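Le goût de la boîte, ou comment on se fâche pour du thon

Panagiotis Kovačević reçoit dans sa cuisine, un dimanche, le 23 avril 2023, parce que son bureau est plein. Plein de quoi, on le devine en enjambant un carton dans le couloir. Depuis qu'il a quitté la conserverie Collero, où il dirigeait les achats, il écrit un guide des conserves de poisson que son éditeur attendait en avril de l'an dernier.

« J'avais promis 149 notices, j'en suis à 242, et il me manque toujours l'introduction », dit-il en posant la cafetière sur le courrier. L'introduction, c'est le morceau où il doit expliquer pourquoi on lirait un guide des conserves de poisson. Il y réfléchit.

Sa thèse tient pourtant en peu de mots : la boîte se garde, donc elle se vieillit. Il retourne ses sardines à l'huile tous les six mois, avec le sérieux qu'on met ailleurs à tourner des bouteilles de champagne, et il ne commence à les trouver fréquentables qu'au bout de quatre ans. « Avant, c'est du poisson dans de l'huile. Après, c'est une seule chose. » Le thon, lui, l'intéresse moins jeune que vieux, et moins vieux que bien égoutté.
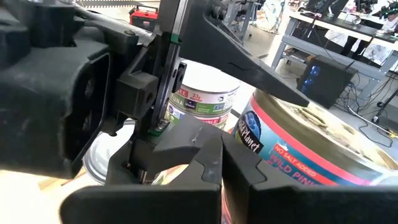
Opoku, à qui il fait relire ses pages, soutient exactement le contraire. Pour lui, le vieillissement est une coquetterie de gens qui ont trop d'étagères, et une sardine de quatre ans a surtout le goût de la patience de son propriétaire. Il l'a écrit dans la marge du chapitre deux, au stylo rouge, puis une seconde fois dans celle du chapitre trois.

« Il a le droit d'avoir tort dans les marges », concède Kovačević, qui a gardé les deux remarques en notes de bas de page.

On l'interroge sur le prix. Il s'anime. À la foire de Dalport, l'an passé, il a vu partir un lot de 20 boîtes millésimées pour 800 euros, à un monsieur qui n'avait pas l'air d'avoir faim. « Le jour où l'on n'ose plus ouvrir la boîte, on collectionne du fer-blanc. C'est un loisir respectable, mais il y a les timbres pour ça. » Lui-même ouvre tout - y compris, un soir de faiblesse, un maquereau Bonar qu'il réservait aux soixante ans de sa sœur. Elle a eu un foulard. 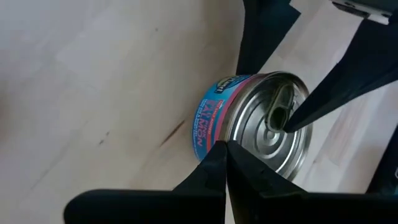
Reste la question de l'huile, sur laquelle il ne transige pas. La jeter dans l'évier lui paraît un motif suffisant pour écourter un dîner. Il la verse sur des pommes de terre tièdes, avec un oignon haché fin et du vinaigre, et s'en tient là depuis trente ans. Le citron, en revanche, le laisse froid : « On en met quand on a peur du poisson. »

Le guide paraîtra à l'automne, ou au suivant. L'éditeur appelle pendant qu'on enfile son manteau. Kovačević regarde le téléphone sonner et demande si l'on veut emporter des anchois.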